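Where Do T-Shirt Pictures Come From?

Look at the shirt you have on. Maybe it has a cat on the front, or a rocket, or the name of a team. How did that picture get onto the cloth?

Most printed shirts start out plain. A small shop called Buchanan prints shirts for schools and clubs, and it buys plain ones by the box. There are 200 shirts in a box, all one color.

First, someone draws the picture. At Buchanan that is Jeanie Cairns. She keeps her drawings simple and uses only a few colors, and she tries different colors side by side before she picks.

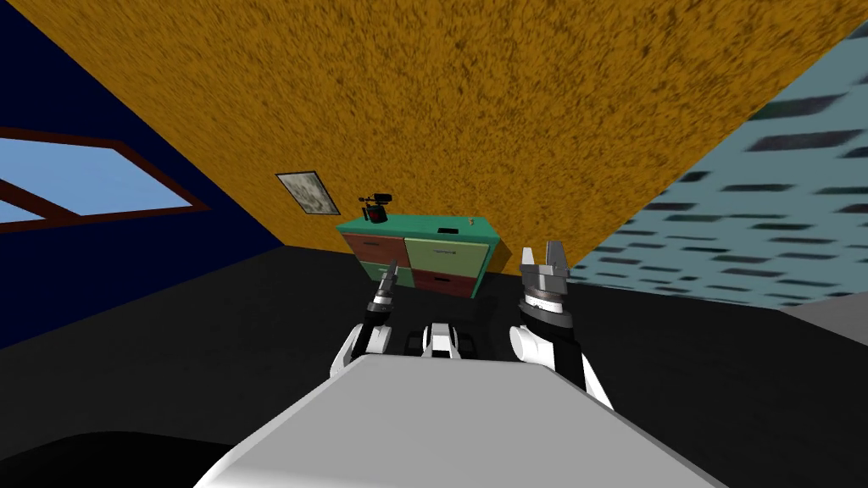
Orange with navy blue and pale teal.
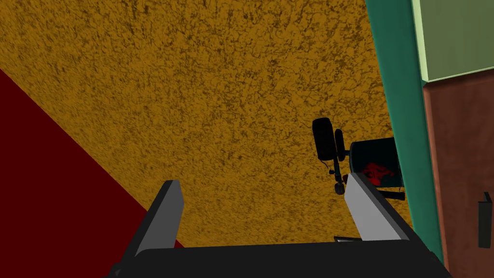
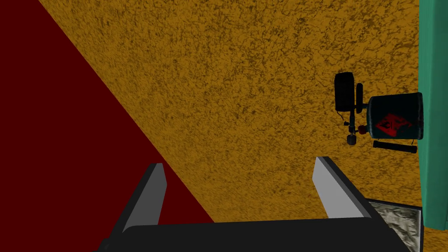
Next comes the screen. A screen is a frame with very thin cloth, called mesh, pulled tight across it. The mesh has tiny holes. Some of the holes are blocked, and the open ones make the shape of the picture.

The shirt goes flat under the screen. The printer puts thick ink on top and pulls it across with a rubber blade called a squeegee. Ink goes through the open holes and lands on the shirt.

One screen prints one color. If a picture has 3 colors, it needs 3 screens, and each one has to line up with the last. If a screen slips, a cat can end up with its eyes on its ears.

Then the shirt goes through a heater. The heat sets the ink so it stays on in the wash.

There are other ways to do it. Some printers work like the one you use for homework — they spray tiny dots of ink right onto the shirt. That is handy when you want just one.

To help a printed shirt last, turn it inside out before you wash it.

COMMENTS

Rory Skinner: My daughter is 7 and wants to know if you can print on socks.

Drornero: Yes you can, we did 16 pairs for her swim club. Stretchy cloth is harder, the ink can crack.

Jinard: Good page. Could you do one about zippers?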